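Lurkier发布双臂控制栈新版本,抓取规划与执行层彻底分离

机器人软件公司Lurkier于4月发布了其双臂操作控制栈的3.0版。新版本把抓取规划、双臂协调和底层伺服拆成三个独立进程,进程之间通过共享内存交换数据,控制回路频率固定为200赫兹。上一版中规划线程与控制线程共用一个调度器,规划耗时一旦超出预算,关节指令就会出现抖动,这一问题在用户反馈中排在首位。

该控制栈的首个公开版本发布于2021年,当时只支持单臂,轨迹由离线脚本生成,运行中不能修改。双臂支持在2.0版加入,但两臂之间的避碰靠划分工作区实现:左臂不得越过中线,右臂同理。这种做法简单可靠,代价是中线附近的物体经常两边都够不到合适的抓取姿态。3.0版取消了固定中线,改为在时间轴上对两条轨迹做占用检查,由协调进程决定哪只手臂先进入重叠区域,另一只在区域外减速等待。

据发布说明,协调进程以40毫秒为一个周期滚动更新占用表。表中每个条目记录一段连杆在未来若干时刻的包围体,规划器提交新轨迹时先与占用表比对,冲突部分退回重算,不冲突的部分可以提前执行。优先级默认按剩余路程排序,路程短者先行,用户也可以在任务描述文件中指定固定优先级。

测试任务选用了袋装食品的整理与装袋。软包装没有稳定外形,受压后轮廓会变,表面又常有反光和大面积印刷图案,对位姿估计不利。开发团队认为,这类物体比标准刚性件更能暴露感知与控制之间的时延问题。

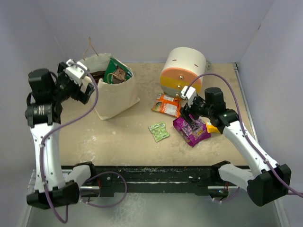 感知部分改动较大。旧版对每个物体拟合一个六自由度位姿,再从预存的抓取库里查表。新版对软包装不再求完整位姿,只输出可夹持区域、局部法向和一个置信度,抓取点由规划器在线选择。对于外形固定的物体,原有的位姿拟合模块仍然保留,两条通路的结果在同一份场景描述中合并,由类别标签区分。置信度低于阈值时,系统不会直接放弃,而是请求另一视角的观测;若仍不达标,则把该物体移到队列末尾。

互相遮挡的物体另有一套处理办法。新版为每个物体维护一个遮挡关系图,节点为物体,有向边表示“需先移开”。规划器从没有入边的节点开始取,每完成一次抓取就重新观测并更新该图。发布说明承认,当两个包装袋互相压住边角时,图中会出现环,目前的处理是选置信度较高的一个先试抓,夹爪闭合后若反馈宽度与预期不符则松开重来。

夹爪控制接口也作了调整。2.x版只接受开合位置指令,3.0版增加了带电流上限的闭合模式,到达上限后保持当前位置,不再继续施力。接口返回实际开度、电机电流和一个三态标志:空夹、夹持、不确定。其中“不确定”状态交由上层任务逻辑处理,控制层不作猜测。发布说明特别提醒,从2.x版迁移时,旧代码中把返回值当作布尔量使用的地方都需要改写,否则“不确定”会被当成“夹持”。

工具链方面,3.0版附带一个名为Prason的日志回放程序。它按时间戳对齐关节状态、规划请求、占用表和图像,可以在没有硬件的情况下重放一次任务,并允许替换其中任意一个模块的输出。换上新的规划参数后,程序会标出与原始轨迹首次出现偏差的时刻。日志格式改为分块写入,进程异常退出时最多丢失最后一个数据块。旧格式日志可通过命令行工具转换,但旧日志中没有占用表,回放时该通道为空。

标定流程从原来的手工填写参数文件改为引导式,共7个步骤,依次完成零位、基座间变换、相机外参和夹爪开度的标定,每一步结束后给出残差。残差超限时流程停在当前步骤,不允许跳过。全部完成后生成一份带校验码的标定文件,控制栈启动时核对,校验码不一致则只允许以低速模式运行。多位早期用户反映,基座间变换这一步对安装导轨的刚性较为敏感,拆装手臂之后应当重做。

系统集成商Nkuna和仓储软件公司Mata参与了发布前的试用。Nkuna主要测试协调进程在长时间运行下的稳定性,提交的问题集中在占用表内存不释放以及急停恢复后的状态不同步,两项均已在正式版中修复。Mata则把控制栈接入自己的任务下发系统,其反馈促成了任务描述文件中的超时字段:任一子任务超过规定时间没有回报,协调进程会让相关手臂退回待命位,同时上报错误码。从2.x版完成迁移,Mata用了大约两周,大部分时间花在夹爪返回值的改写和重新标定上。

已知问题包括以下几项。两臂同时请求进入重叠区域且剩余路程相等时,仲裁结果取决于请求到达的先后,重复实验可能得到不同的执行顺序。透明包装的可夹持区域置信度普遍偏低,暂无解决办法。线缆目前没有纳入占用表,用户需要自行在配置中为腕部预留包围体余量。此外,回放程序在处理很长的日志时索引建立较慢,开发团队计划在下一个小版本中改为增量索引。

3.0版的控制层与协调进程以源代码形式提供,感知模块提供预编译包和接口文档。2.x版将继续接收安全修复,不再增加新功能。迁移指南已随安装包一同发布,其中列出了全部变更的接口、配置项的新旧对照,以及标定文件的格式说明。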